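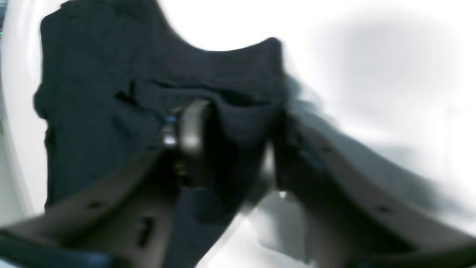

Back into the binders

I told myself I was done buying cards in March, and I meant it, and then a shoebox came through the mail from Pirjo Peltonen and that was the end of that. Pirjo and I used to trade when we both lived in Nurncombe, back when the card shop was above the shoe repair place and you had to go up the outside stairs to get in. She moved, I moved, and we kept on sending each other envelopes for years, and then it got to be just a note at the holidays. So a whole box from her was a nice surprise!

She is clearing out a closet (aren't we all) and wanted somebody to have her baseball commons who would not just throw them in the recycling. I would never. I love commons. I know the money is in the rookies and the autographs and the shiny numbered things, but give me a stack of backup catchers and middle relievers and I am happy for a week. You read the backs, you find out somebody sold insurance in the winter or liked to fish, and you feel like you've met him a little.

My own collection stands at 3000 cards, give or take whatever is hiding in the desk, and it has never once been in proper order. I started out sorting by team. Then players kept getting traded and I had the same man in three binders, so I switched to sorting by year. Then I missed seeing the teams together and I switched back, but only got as far as Cleveland. Anybody who has opened one of my binders knows what I'm talking about. My friend Toshiko Iwasaki sorts hers by set and card number, straight through, with an empty pocket left for every one she is missing, and it looks wonderful and I have decided to copy her without any shame at all.

So that is the project for the rest of the fall. I do it in the evenings with the radio on. First everything comes out of the old pages, and I'll tell you, some of those old pages were awful. The soft ones I bought when I was first starting had gone sticky, and a few cards did not want to let go. I ended up cutting the pocket open along the side with little sewing scissors and peeling the plastic away from the card instead of pulling the card out of the plastic. It is slow going, but I have only lost a bit of gloss off two of them, and neither one was a card I would cry over.

Then they go in piles by set, then by number, then into new pages. I had been leaning toward the Endex pages, which have a slightly tighter pocket, and Vilho Pesonen at the card club swears by the Ikonen ones that load from the side. I bought a small pack of each. The side-loading pages do keep the cards from creeping up out of the top when the binder is stood on a shelf, and I think he has won me over, though please don't tell him I said so because I will hear about it all winter.

What has slowed me down the most is reading. I'll pick up a card meaning to put it down in its pile, and twenty minutes later I am looking up whether the fellow ever got his batting average over the line. (He did not. He had a very good arm, though.)

There is a show over in Oscombe coming up, just a one-room thing, 40 tables, and I'm planning to go with my want list folded in my pocket for once. It's going to be all those empty pockets, written out by set. Teemu Kiiskinen usually has a table near the door with dime boxes under it, and if you get down on the floor early enough you can go through them before your knees complain. I always come home with the wrong things, and I expect I will again.

Doubles I don't need are going in a separate box. If you collect the cheap stuff too and you're short a few numbers, leave me a comment with your list and I'll go through it. I don't want anything for them, except maybe a backup catcher if you have one to spare.

Next up is the Cleveland binder, and I'm putting the kettle on first.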